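1/ Okay, I finally finished the quilt book I've been going on about since November, so you're getting a thread. It's Marthinus Moodley's history of the bedding trade in Wulotthorpe, and I loved it so much I read the footnotes twice.

2/ Wulotthorpe was a one-street town with a river and 3 mills. The biggest was Gastier, which made ticking (the striped stuff on old mattresses) and then, when ticking stopped selling, went all in on quilted pads. At its peak it had 182 people on the night shift alone!

3/ The chapter on stitching is so good. Why diamonds? Why channels? Moodley goes and finds the old pattern cards and talks to the women who set up the machines. One of them could tell which machine had sewn a pad by running her thumb along the back of it.

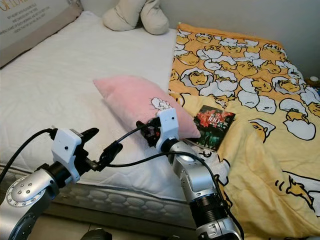
4/ Then there's the chapter on kids' bedding, and wow. For years it was just adult bedding cut smaller, in whatever color was left over. Then Urkance, the print works across the river, started doing cartoon comforters, and the town couldn't keep up with orders.

5/ My favorite bit — the yellow problem. Yellow was the color every store wanted and the hardest one to keep even across a run. The head dyer, a Mr. Guo, kept a notebook of his test batches, some 800 of them, with little swatches glued in. Moodley prints four pages of it in color and I would happily buy the whole notebook.

6/ I also learned that "comforter" and "quilt" were two separate departments at Gastier, with separate lunchrooms, and they did NOT mix. There was a softball game every summer and the scores are in the appendix. Comforters won most years.

7/ The ending is sad, as you'd guess. The mills closed within a few years of each other, and the Urkance building is apartments now. But there's a lovely last section on what people kept: sample books, a box of labels, one comforter that had been through four kids and a dog.

8/ It's 30 bucks in paperback and my library ordered a copy when I asked, so try yours. If your family worked in bedding anywhere, please reply and tell me what they made. I want to hear all of it!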